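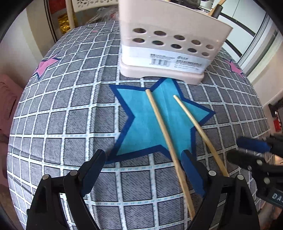
Radix (racehorse)

6 min read · 10 comments · Share

Radix was a Thoroughbred racehorse and sire, best known as the founder of a male line that supplied many of the staying horses raced at Dravulbridge and Mirkmont. He was a brown horse with a small star and no other white markings, and stood a little under 16 hands at maturity. He raced for three seasons, won six times and retired to stud sound.

Background

Radix was bred at the Garrido Stud, a farm on the limestone ground north of Mirkmont. His dam, Square Measure, was a plain, long-backed mare who had won one small race over a mile and a half and had been bought out of training to fill an empty stall. She had already produced two fillies of no great ability. The stallion chosen for her third mating, Old Arithmetic, was unfashionable by then and stood at a low fee. He was known for getting late-maturing horses with good feet and difficult tempers.

The colt was foaled late in the season and was small as a yearling. He was entered in the Dravulbridge sale but led out unsold when bidding stopped short of his reserve. The stud kept him and sent him to Reiko Katayama, who was then in her second year with a license and had a yard of 10 boxes on the edge of the Dravulbridge gallops.

Racing career

Radix ran twice at two, finishing unplaced on both occasions over distances that were too short for him. Katayama put him away for the winter and had him gelding-free and growing the following spring – the stud had asked for him to be cut, then changed its mind after seeing him gallop. He won a maiden over 10 furlongs in his first start at three and followed it with a handicap over the same course.

His first important success came in July of that year in the Mirkmont Cup, run over a mile and three-quarters. He was held up in last place for most of the race, moved wide on the turn and won by a length and a half. The going was firm, and he came back with a bruised heel that kept him off the track until the fall.

At four he won three of his seven starts, including a second Mirkmont Cup, this time from the front. His rider had been told to wait, but the early pace was so slow that the horse took hold and went on. His other defeats that season were mostly on soft ground, which he disliked. He won once more over two miles at Dravulbridge and finished third on his last appearance, beaten by a neck and a head.

Stud career

Radix returned to Garrido as a stallion and stood there for his entire career. Demand was light at first. Breeders in the district wanted speed, and in his first season he covered mainly the farm's own mares. His early runners did little at two, and his fee was reduced.

Opinion changed when his first crop turned four. They included the winners of both of the main staying races at Dravulbridge, and his book filled quickly after that. The farm limited him to 40 mares a year at the start and never allowed the number to pass 100. He sired 405 registered foals in all.

His stock tended to be brown or dark bay, rather light of bone, with sloping shoulders and long pasterns. They were slow to come to hand. Many inherited their sire's dislike of soft ground, and a number were hard to load. Trainers generally valued them for their soundness, and several raced until they were nine or older.

Sire line

Three of his sons were used at stud to any extent. Root Cellar, the best racehorse of the three, proved to have poor fertility and left only a handful of foals. Tap Lane was sent abroad after two seasons. The line was carried on by Common Factor, a moderate performer who had won a single race at Mirkmont and was kept mainly on the strength of his pedigree.

Common Factor got faster horses than his sire had done, probably through his dam, who came from a family of sprinters. His sons in turn were popular with local breeders, and for a time the blood was so widespread around Mirkmont that outcross stallions had to be brought in.

As a broodmare sire Radix was at least as influential. His daughters crossed well with milers, and about half of the mares now at Garrido trace to him through one or more of them.

Later years

Radix was pensioned from stud duty at 22 and died in his paddock three years later. He is buried beside the main drive at Garrido. The Radix Handicap, a two-mile race at Dravulbridge, was first run on Saturday, June 16, 2018, and was won by a mare descended from Common Factor.

See also: Mirkmont Cup; Garrido Stud; Common Factor (racehorse)

Shares: 6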